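Reading apps › Set-up guides
2 min read

Adding a novel to your Wevidus shelf

1. Open Shelf and tap Add book.
2. Type the title or the author's surname, then choose your edition.
3. Enter the page count if it's blank — most paperback copies of Portela show 288.
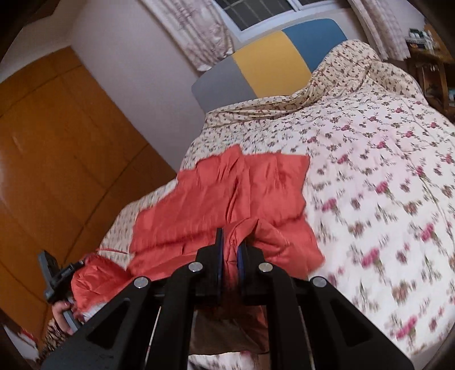 Can I add a book that has no barcode? Choose Manual entry and fill in the title and author.

4. Set a daily goal. The default is 30 pages.

Note: Reviews are limited to 200 words.

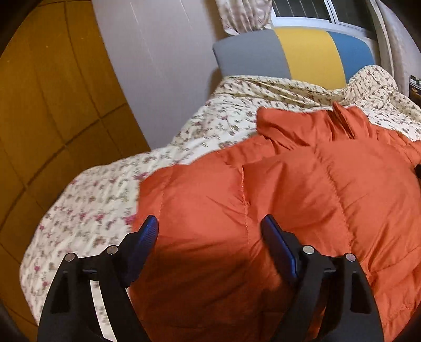
5. Tap Save. The novel moves to the top of your shelf, and your reading group can see it.

Caution: Deleting a book also deletes your notes on it.

Related
Sharing a review with your group
Marking a favourite author
Importing an old reading list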